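3. Moisture and hand feel in hemp and hemp-cotton cloth

3.1 Why hemp, and why now

Hemp has been spun and woven for a very long time, yet most people who buy clothes today have never owned a shirt made from it. We think that is a pity. Hemp is a bast fiber, taken from the outer part of the stalk, and it shares a lot with flax: it is strong, it takes up moisture readily, and it gets more pleasant with wear. What puts shoppers off is the first touch. New hemp cloth can feel stiff and a little scratchy, and a shopper standing at a rack has perhaps five seconds to make up her mind.

The work in this section grew out of that first touch. We wanted to know how much of the stiffness goes away with plain washing, how much goes away when cotton is blended in, and whether the softer cloth still handles moisture the way people expect from hemp. The mill at Bernstead wove all the cloth for us on the same loom, with the same number of threads in each direction, so the fiber content was the main thing that changed from one roll to the next.

Handling matters at every stage. A soft, open cloth is gripped, turned and laid down in a very different way from a stiff one, and edges behave differently from the middle of a piece (Figure 5). 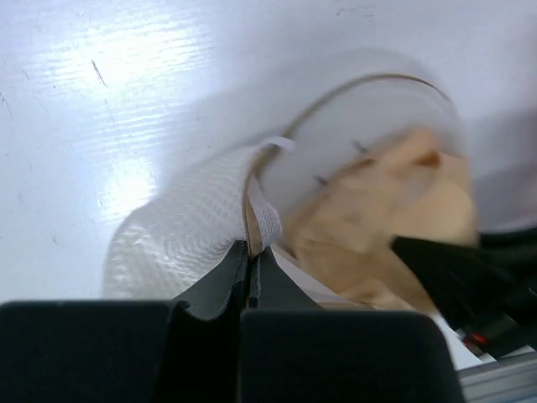
Figure 5. A white mesh piece held at its bound edge by a gripper, over a white tabletop.

3.2 Cloth and preparation

Three rolls were used: pure hemp, an even blend of hemp and cotton, and pure cotton as the comparison. The hemp was retted in the field at Drollulura, where the stalks are left lying on the ground and turned by hand until dew and soil microbes have loosened the fiber from the woody core. Field retting gives a grayish, slightly uneven color that some dyers dislike. We love it! No bleach was used on any of the rolls, and no softener at any point in the study.

From the three rolls together we cut 137 swatches. Each was marked in one corner with a short line of cotton thread, the color showing the roll it came from. Swatches with a visible slub longer than a fingernail were kept in, as slubs are part of what hemp is, and leaving them out would have given us cloth that no mill really sells.

Washing was done in a household machine with a mild liquid soap, in warm water, followed by flat drying on racks. We tried line drying in early trials and gave it up because the clips left marks that our panel could feel. Swatches were pulled for testing after 1, 4, 8 and 13 washes.

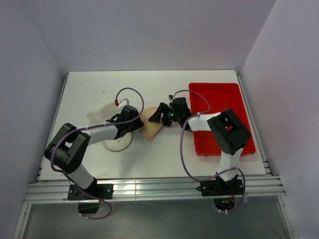 Before each round of tests the swatches rested overnight in a room held at steady warmth and humidity. This step is easy to skip and we urge other small labs to keep it. Hemp takes moisture from the air quickly, and a swatch carried in from a damp hallway will bend more easily than its neighbor that has been sitting near a heater. In our first month we lost a whole set of readings this way.

3.3 Bending and touch

Stiffness was measured by sliding a strip of cloth over a straight edge until its free end drooped to a set angle. A stiff cloth reaches farther out before it droops. The method is old, cheap and wonderfully clear to watch, and students pick it up in a morning.

Touch was scored by a panel at our Vendton site. Panel members put both hands through a curtain and felt each swatch without seeing it, then gave it a score from very rough to very soft. The order was shuffled for each person. Soon-im Kang trained the panel and also wrote the short word list they used, which includes "papery," "dry," "springy" and the very useful "like an old pillowcase." The panel's final session was held on 2 May 2025.

The results pleased us a great deal. Pure hemp softened the most between the first and fourth washes, with smaller gains after that, and it was still changing at the last pull. The blend started out much softer and leveled off early. By the thirteenth wash several panel members gave the two nearly the same score, and a few picked pure hemp as their favorite, calling it cool and heavy in the hand. Cotton barely moved after the first wash.
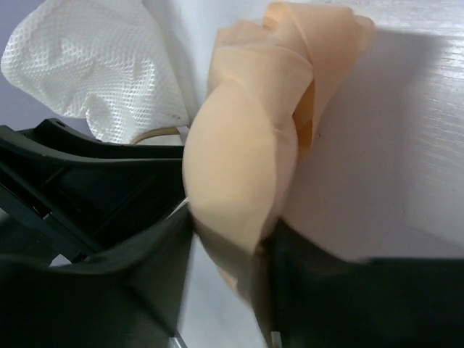
Bending length followed the same path as the touch scores for hemp and for the blend. For cotton the match was weaker. We suspect that once a cloth is soft enough, fingers stop noticing stiffness and begin to notice surface hair and warmth, which our strip test does not capture.

3.4 Moisture uptake and drying

To test uptake we hung each strip with its lower end in dyed water and noted how far the color climbed. New hemp was slow to start. The natural waxes and pectins left on the fiber hold water off, and in the unwashed strips the color crept up in a ragged line. After four washes the line was higher and far more even. The blend did well from the start, with the cotton threads seeming to lead the water upward while the hemp caught up.

Drying was followed by weighing wet swatches on a small balance as they hung in still air. Hemp lost its water a little faster than cotton at every stage of washing, and the blend sat between the two. The gap was small. A person wearing the shirt on a hot afternoon might notice it, though our data cannot speak to that, and a wear trial would be the natural way to find out. 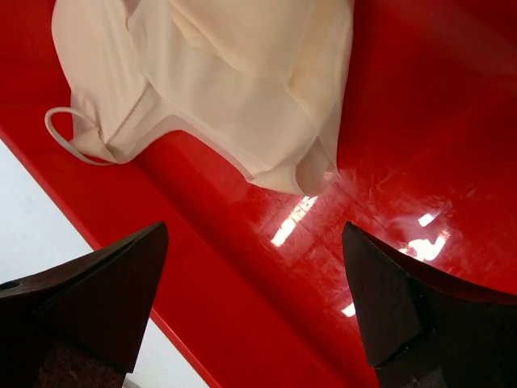 3.5 Wear at the fold

One finding we had not planned for came from the creases. Hemp does not stretch much, and a sharp fold pressed into the same spot again and again can weaken the yarn. We folded spare strips of each cloth 1,000 times on a hinged plate made for us in the Rolland workshop and looked at the fold line under a hand lens. Pure hemp showed broken surface fibers along the crease, the blend showed fewer, and cotton showed almost none. None of the strips tore.

For makers this points to simple choices. A hemp shirt is better rolled or hung than pressed into hard pleats, and a collar that will be folded daily may do well in the blend even when the body of the shirt is pure hemp. We would be delighted to see a mill try that pairing. The fold test should be repeated on washed cloth before anyone leans on it too heavily, as our spare strips had all been cut from unwashed ends of the rolls. Yarn twist, which we held constant here, is taken up in Section 4.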